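Verano 100-day habit course — worth it?

kisow_runner
September 19, 2023
Signed up in April, 779 for the whole thing. On day 45 now. Workbook's good, calls are meh. Cleared off a spot to do the morning pages, same spot every day.

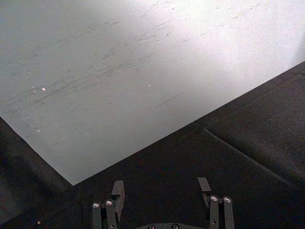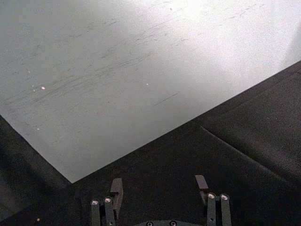

Question for anyone who finished. Do you have to do all 100 days in a row to get the coaching call at the end?

pongsiri_fan
You can miss days, just log them as skipped and add them on at the end. I finished late and still got my call.

berkach22
779 is nuts for a workbook and a phone call. Library has shelves of this stuff for free

kisow_runner
Had free books for years tho. Never opened them. Paying made me show up

berkach22
So you paid for guilt. Fine, but call it that

pongsiri_fan
Disagree, the group check-ins did it for me — not the money. Week two is rough, gets easier. Skip the bonus videos, teh sound is awful.

berkach22
Maybe. Ask me again when theres a sale

kisow_runner
ok logging my skipped days tonight, didnt know that was a thing. thx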